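Household Textiles, evening section – Fortin Building, Room 346
Notes for Session 4: Dark cloth, from the basket to the shelf
Instructor: Vesna Dimitrov

Welcome back, everyone. These notes cover what we'll do together this evening, plus a few things I always mean to say and then run out of time for. If you were away last session, the handout on whites and lights is still in the tray by the door, and you can catch up on it at home without feeling lost tonight (the bit about bleach can certainly wait).

Please bring three dark pieces from your own closet. One should be something you wear a lot, one should be something you've nearly given up on, and the third can be anything at all – a pillowcase, a scarf, an old T-shirt. Clean, please! We'll be handling each other's things.

## 1. Why dark things get a session to themselves

I used to teach this as a ten-minute footnote to the general laundry class, and every term it swallowed the whole evening. People have strong feelings about their black sweaters. They also have a lot of the same troubles with them: lint, fading along the seams, shiny spots from the iron, and that miserable business of sorting a pile at night and finding in the morning that you've put one navy sock with one black one.

Dark cloth hides its own shape. On a white shirt you can see every seam and fold from across the room, because each one throws a little shadow. On a black shirt the shadow is the same color as the shirt, more or less, and you're left working by the faint highlights and by feel. So a good part of tonight is really about your hands. I'd like you to slow down and find an edge, a hem or a seam with your fingers before you try to do anything clever with it.

## 2. Navy or black?

Start with light. An overhead bulb in a laundry room is a poor judge, especially a warm yellow one. Take the piece to a window if you've still got daylight, or hold it beside something you already know to be black. We have a square of plain black cotton at each table for this. Lay your piece half over it and look at the line where the two meet.

Then look at the high spots, by which I mean the tops of the folds and any place where the cloth bends toward the light. The flat parts will fool you, and the deep parts will fool you worse, as navy in shadow goes very nearly black. The blue comes up along the folds.

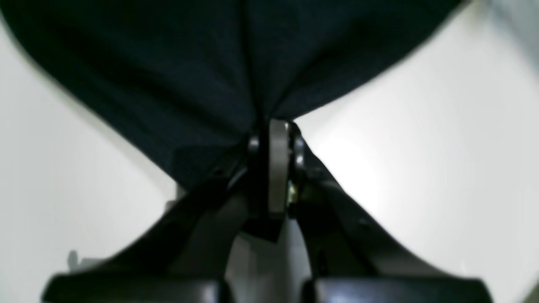
Despina Janevski told me she sorts hers by wetting one corner, and that a damp corner never settled anything for her until she pressed it on a white paper towel and looked at the towel instead. I've adopted this and we'll try it at the back table. It works best on newer pieces that still have some loose dye to give. If the towel stays clean, all you've learned is that the dye is holding, and you'll have to go back to the window.

A few of you will find you can't tell even then. Some fabrics are made with both black and navy threads, and some blacks age toward brown or green in a way that makes a true navy look blacker than they do. Put these in a pile of their own and don't lose sleep. They'll wash perfectly well with either neighbor.

## 3. Washing

You've had most of this already, so I'll keep it to what changes for dark loads.

- Turn everything inside out. Yes, the jeans too.
- Zip the zippers and fasten the hooks, but leave shirt buttons open so the buttonholes don't get pulled.
- Cold water, a short cycle, and less detergent than the cap suggests. If you see pale streaks on black cotton after washing, it's very often powder that never dissolved.
- Keep towels out. All of them, even the dark ones! A towel sheds on everything it meets.
- Wash new pieces on their own the first couple of times.

On spin speed, our practice machine is set to 1,000 for cottons, and I'd go down to the gentle setting for knits. I weighed a heavy black cardigan of mine for this class, bone dry, and it came to 462 grams. Wet, it was a great deal heavier, as you'll feel when we pass one around the room, and all that water pulls on the shoulders if you lift it from the top. Gather a wet knit from underneath with both hands, the way you'd pick up a sleepy cat.

## 4. Picking up and hanging

We come now to the part I enjoy most, and I apologize in advance if I go on about it.

Pinch a piece of cloth in the middle and lift, and everything runs to that one point. You get a peak, with long folds fanning away from it, and the edges of the cloth sweep up toward your fingers from both sides. This is a fine way to get something out of a basket and a hopeless way to fold it, for none of the edges are where you need them. Beginners tend to pinch, lift, then turn the thing around and around in the air looking for a corner. Try it this way instead:

1. Put the pinched piece down on the table, still in its heap.
2. Run a finger along any edge you can find until you come to a corner, or on a garment, until you come to a seam.
3. Hold that spot in one hand and keep following the same edge with the other. Don't jump across.
4. When you reach the next corner or seam, lift both hands and let the cloth drop between them.
5. Give it one good shake, lower it so the bottom touches the table first, and lay the rest down behind it.

Practice on your pillowcase before you go near the sweater. Do it a few times with your eyes open, and then (this always gets a laugh, but please do try it) with your eyes shut. A good many people are quicker with their eyes shut, especially on black.

Now, about the grip. There's a difference between holding cloth by a single layer at the very edge and holding it by a gathered fold. The single layer hangs flatter. The fold is more secure, and on something thick or fuzzy it may be all you can manage, but the cloth underneath will fall into upright creases and stay that way unless you smooth it out. If you're pegging things on a line, this matters quite a bit, as a bunched fold under a clothespin dries last and leaves a lump. Spread the fold out to a single layer first, then peg it at the hem or the side seam.

Look out, too, for anything on the cloth that isn't dark. A print, a bright lining, a bit of trim – whatever it may be, it's a gift to you, as it gives your eye something to steer by. When I've got a black piece with one patch of color on it, I always find the patch first and work out from there which way up I'm holding the thing. 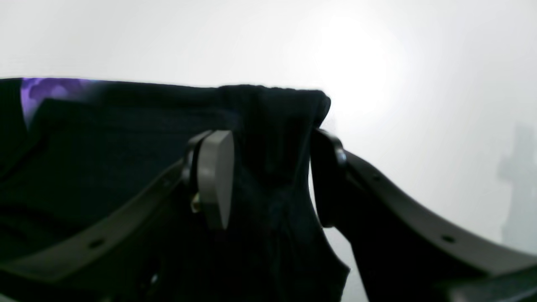
## 5. Folding on a dark table, folding on a light one

We have both sorts of table in Room 346, and I want you to fold the same piece on each. On the light tables the outline of a black garment is beautifully sharp and you'll get your sides even with very little trouble. On the dark table you can hardly see where the cloth stops. Many of us fold on the bed at home, so it's worth thinking about what color your bedspread is! A plain white sheet thrown over the top costs nothing and makes an enormous difference.

For T-shirts, lay the front face down, bring one side in to the middle of the shoulder, fold the sleeve back on itself, and repeat on the other side. Then fold the bottom up to just short of the collar and fold again. Check your edges with your palm, flat, from the center outward. With fleece or anything brushed, stroke in one direction only, or you'll leave tracks that show up in the next good light.

Sweaters get folded and never hung. Tuck the sleeves across the back in a straight line, and stop at two folds. A thick sweater folded into a tight little parcel will hold its creases for days.

Trousers I leave up to you. I've been arguing with people over trousers for years and I've never changed a single mind.

## 6. Lint, fuzz and shine

For lint, use a soft brush before you reach for the sticky roller. The roller is quick, but it can leave a trace of glue on wool, and the glue collects more lint. Brush with the nap, in short strokes, over a hard surface.

Pilling (the small balls you get under the arms and along the sides) should be trimmed and never pulled. We have two shavers to share. Keep the cloth flat and fairly snug over the table, hold the shaver lightly, and stay clear of seams.

Shine from ironing is harder. Prevention is the main thing: iron dark pieces inside out, with a pressing cloth, and lower the heat one notch from where you think it should be. If the shine's already there, hold the steam a little above the cloth and brush it gently while it's warm. This will often improve it. I can't promise you more than that, and a piece that has been scorched is a different matter altogether.

## 7. To do before next time

Please read pages 12 to 19 in the Skarkine booklet and skip the section on dry cleaning, which we'll take up properly in Session 6. In your notebook, write down the three dark pieces you brought tonight, with the fiber content from the label if there is one, and a line or two on how each behaved when you followed the edge. I'm especially curious about the slippery ones.

If you have a piece you honestly can't name as navy or black, pin a slip of paper to it with your guess and bring it along. We'll put them all on the long table by the windows while it's still light, at half past five, and have a good look together before class begins.

Spare black cotton squares are in the drawer marked Warkness, under the measuring tapes. Take one home if you'd like one.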